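The Costbridge town council will vote in October on whether to change how it elects its members, moving from four wards to a single townwide list. The deputy clerk, who drafted the ordinance and asked to be identified by title only, agreed to go through the text. The office does not take a position on the measure, and the clerk declined twice to give one.

The current charter divides the town into four wards of five seats each, for a council of 20. Under the draft, the number of seats stays the same. What changes is the counting.

"People come to the window and ask if they are losing a councilor," the clerk said. "The total is unchanged. The ward boundary stops having any effect on who is elected. It would still exist for street maintenance and for polling places."

Seats would be assigned by the highest-average method, with divisors of one, two, three and so on. A list's vote is divided by each number in turn, and the 20 largest results take the seats. The draft sets no minimum share. An earlier version had one at 4 percent, and it was struck before first reading.

"With 20 seats and no threshold, the arithmetic sets its own floor," the clerk said. "Where that floor falls depends on how many lists file and how the rest of the vote is split. I can't give you one number for it. I have been asked for one number at every hearing."

Independent candidates are covered in a separate section. A person running alone is treated as a list of one. If that list earns a second seat, the seat passes to the next highest average.

The clerk called this the part of the draft most likely to be amended. "It is legal as written. The objection is that votes beyond what the candidate needs have nowhere to go. One proposal lets independents name a partner list in advance. I have written that language, and it is in the packet as an alternate. It has not been moved by anyone."

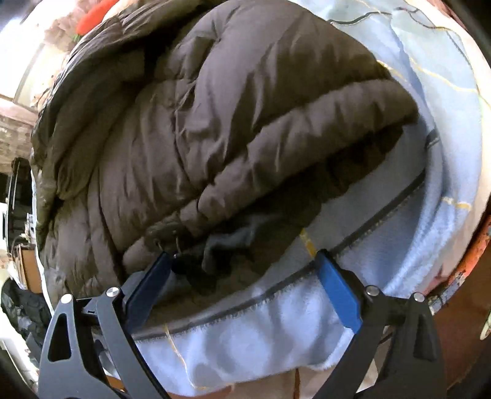 COSTBRIDGE, October

Filing rules take up more pages than the counting rules. A list would need 51 valid signatures from registered voters anywhere in town. At present a ward candidate needs fewer, but all of them must live in the ward.

Asked how the figure was reached, the clerk said it came from the neighboring municipality of Flatunden, which uses the same number for its own townwide ballot.

"The council asked for a figure already in use nearby. Flatunden had one. We checked that it fit under the state cap and used it. A voter may sign for one list. If the same name turns up on two petitions, the earlier filing keeps it, and the time stamp decides which is earlier."

The stamp will come from the intake system the town leases from Fostero. Petitions are scanned at the counter and compared with the voter file, and any line that does not match is sent to a person for review. The clerk said the software does not reject signatures.

"It sorts them. A line with a changed surname or an old address goes into a queue, and two of us look at it. If we disagree, the signature counts. That is in section seven."

The measure was placed on the agenda by petition, with 1,564 signatures certified. Opposition has come mostly from the Vass district, the smallest ward by population, where speakers at the first hearing said that a townwide list would leave the area with no councilor of its own.

The clerk confirmed that nothing in the draft guarantees a seat to a resident of any district. "A list may place Vass residents wherever it likes. It may also place none. Two members asked whether a residency quota could be added. Counsel's answer was that it would need a charter amendment, and this is an ordinance under the charter's enabling clause. Those are different procedures with different majorities."

The ordinance itself needs 11 votes. If it passes, it takes effect at the next regular election, and sitting members serve out their terms under the ward system. A vacancy during that period would be filled under the old rules, by special election within the ward.

After that, a vacant seat would go to the next name on the same list. If the list has run out of names, the seat stays empty until the following election.

"I expect a question about that one," the clerk said. "The answer is in section twelve. There is no appointment power, and the mayor can't fill it."

Written comments are accepted at the clerk's office until 4 p.m. on the day before the vote. The packet, including the alternate language on independents, is available at the counter and at the Vass branch library.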